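Notes on Renewing an Office Lease in Bralby

Our present lease at the Koskela building expires in August, and the landlord's renewal offer arrived with six months remaining. It proposed a monthly rent of $1,805, a term of 2 years and a deposit equal to 25 percent of the annual rent. The deposit is the item on which I have spent the most time.

Under the existing agreement, the deposit was one month's rent. The landlord's agent, Skulura, attributes the increase to a revised policy covering all of its properties in Bralby and Plovitlow. I requested a copy of that policy and have so far received a summary – a single page, without a date.

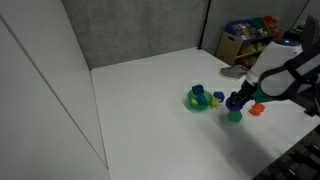

Skulura replied that the deposit could be reduced if the tenant agreed to pay rent quarterly in advance, and that the service charge would stay outside any such arrangement. The offer was made by telephone. I have asked for it in writing.

Quarterly payment has a cost of its own, and tenants with uneven income should consider it with care. The draft also contains a break clause that may be used only by the landlord. I have proposed that it apply equally to both parties, with the same period of notice.

The repair obligations are unchanged from the earlier lease, except that the tenant would now be responsible for the entrance door and its lock. I have marked that paragraph for deletion and returned the draft to Skulura.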